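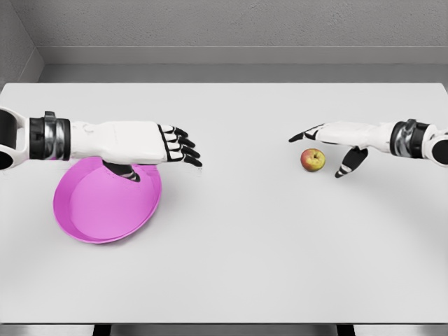
Bimanual tabletop task in Stirgate: two arms, a bowl and an apple.

Stirgate 2 adds hand-level contact settings

Zirthorpe has released version 2 of Stirgate, its simulation package for two-arm manipulation. The update went to existing license holders in August and is now open to new customers.

The main change is in the hands. Earlier versions treated each fingertip as a single contact point. Version 2 lets the user set friction and stiffness for each finger link, and stores the values with the scene so that a run can be repeated on another machine. The task library has grown to 71 entries, most of them short tabletop jobs with one container and one object. Fruit, bowls and the table itself can be resized or recolored from a plain settings file.

Thilini Siddiqui tested the package for this newsletter on a desktop workstation. Installation took 33 minutes, including the asset download. With rendering switched off, the license allows up to 5 scenes to run in parallel. She found the contact settings well documented but the defaults too stiff for small round objects, and recommends lowering fingertip stiffness before collecting any data. Camera placement still has to be edited by hand, and the log viewer does not show left and right arm commands on the same time axis. Yao-tsung Liu at Zirthorpe says a combined view is planned for the next point release.

Licenses are sold per seat, with a reduced rate for teaching labs. Scenes saved in version 1 will open, but finger settings must be entered again.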